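**Temalden to add two-arm work cells for table setup**

2020-06-01. Temalden, which prepares tableware and linens for event kitchens, has approved the purchase of two robot work cells from Halvorsen. Each cell has two arms with grippers and will handle plates and rolled cloths.
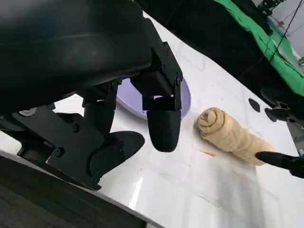
Delivery is set for July. The budget also covers spare fingertips, operator training and five years of service by Trimano.

"We priced the service contract before we picked the arms," said Emrys Edwards, operations manager. "Replacement parts were the cost we knew least about."

The cells are planned for 800 place settings per shift. A decision on further units will follow the first quarter of use.

Contact: Tin-yau Lo, Temalden press office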